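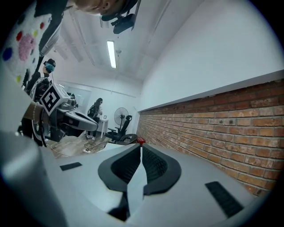 Trerton Hedgerow and Footpath Project
Second progress report to the Bittencourt Fund
4/14/23
Prepared by Simone Meireles, project lead

## Summary

The planting season is over and most of what we said we would do has been done. The main hedge along the Harkitz boundary is in the ground. The footpath repairs are behind, mostly down to the ground being too soft to get materials in. Spending is within budget overall, with one line over and one under. We are asking for one change to the timetable, set out near the end.

## Planting

We planted 1,170 whips between the lane and the old sheep wash. The mix is hawthorn, blackthorn, hazel and field maple, with some dog rose and a bit of spindle where the soil is better drained. This is the mix agreed in the original application, apart from the spindle, which the nursery offered in place of guelder rose when their stock ran short.

The top section went in first and was straightforward. The lower section was harder work. The ground there had been driven over for years and was packed hard under the grass, so we had to fork each station before planting. That slowed things down and we used more paid days than planned.

All plants have guards and canes. The guards are the card type, as the fund asked. They have stood up to the wind well on the top section. Near the sheep wash a few went soggy and leaned over, and we have swapped those for spares. We will be watching that stretch, and if more of them fail before the plants are established we will have to think again about what we use there.

It is too early to give a survival rate. The hawthorn is in leaf and the hazel is coming. The field maple is slower and a few look doubtful. We will do a proper check in September and replace losses over the following winter.

## Footpath

There are 3 parts to the footpath work: the stile by the lane, the muddy section behind the barn, and the drain crossing.

The stile has been taken out and a gate put in its place. The landowner is happy with it and has asked for the latch to be moved higher so the calves can't nose it open, and this is booked in.

The section behind the barn has been scraped and the side ditch cleared, but not surfaced. Stone was due in early spring and the haulier would not bring a loaded lorry across the field in that state, with good reason. The path is passable in boots. We have put up a notice at each end.

The drain crossing has not been started. The pipe has been delivered and is stored in the barn. It needs a dry spell and two clear days with the digger.

## Training days

We ran 2 hedge-laying days on the old length beside Galix Farm. Both were full, with 12 people on each. The second had to finish early when the sleet came in, so the last few yards were left and have since been done by the contractor.

People came away able to make a pleacher cut and stake a short length. Several asked for a follow-up next winter, and there is money left in the training line to cover one. Feedback forms are attached separately. The most common complaint was the parking, and we will use the farm yard next time instead of the verge.

## Money

Labour is over budget because of the extra days on the lower section. Surfacing is well under, but only because the stone has not been bought. The haulier has held last year's price for us until the end of the summer.

Guards and canes came in slightly under. Tool hire was as expected. We would like to move part of the saving on guards across to labour, which does not change the total. The full sheet is attached.

## Problems and risks

- Dry weather. The lower section has no water nearby. We have the loan of a bowser from Galix Farm if we need it.
- Deer. There is some browsing at the top corner. Nothing serious so far - the guards are doing their job - but the side shoots are being nipped.
- Grass. The mulch mats have kept it down well. Where we ran out of mats it is already catching up and will need hand clearing in early summer.

## What we are asking for

We would like the footpath deadline moved to the end of September. All the outstanding work depends on firm ground and we don't want to rut the field to meet a date. No extra money is needed.

## Next steps

Move the gate latch. Clear grass on the unmatted stretch. Surface the path behind the barn once the field will carry a lorry, then do the drain crossing straight after, while the digger is on site. The next report will include the plant survival check and final figures for the path.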